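Trundora Forums > Shop Floor > Automation

Topic: Packing cell is in at our place, what changed for us

endon_nights
Six weeks with the new packing cell at Endon and I'm having a great time with it! We used to hand pack 800 boxes a shift. Last night we closed out at 1230 and my shoulders didn't hurt when I got home. I've moved from taping to running the simulator, which I never thought I'd get to learn (I came in as a temp).

kettlefish
Glad for you, but how many people are on the line now? Ours went from 6 to 2 when the Agyeman arms came in. The other four got moved to returns and they didn't get a say.

endon_nights
Fair question. Same crew here so far. Two of us do sim work, the rest do loading and checks. Returns would bug me too.

pallet_jill
I'd push back a little on the shoulders thing. Mine are fine, but now it's my eyes and my neck. Staring at a screen for a whole shift is still work, and they pay it at the old packing rate.

endon_nights
Yeah, the pay grade hasn't caught up here either, we're asking. But I love the work itself. I get to try a layout in Jikarlow before anybody has to lift a thing. This is what I've been on tonight:
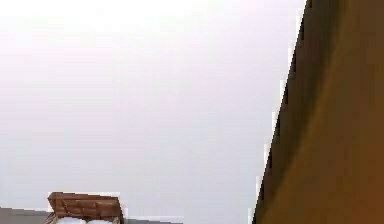
Sim view, brown box with the white stuff in it at bottom left, big brown panel on the right.

kettlefish
Pretty rough graphics, look at the steps on that panel edge. Do the packers get to see these before the layout gets locked in?

endon_nights
They do on nights, I pull it up at break and people tell me what's wrong with it. Days, no idea. I'll ask at handover.

pallet_jill
Please do. We only saw ours after it was bolted down.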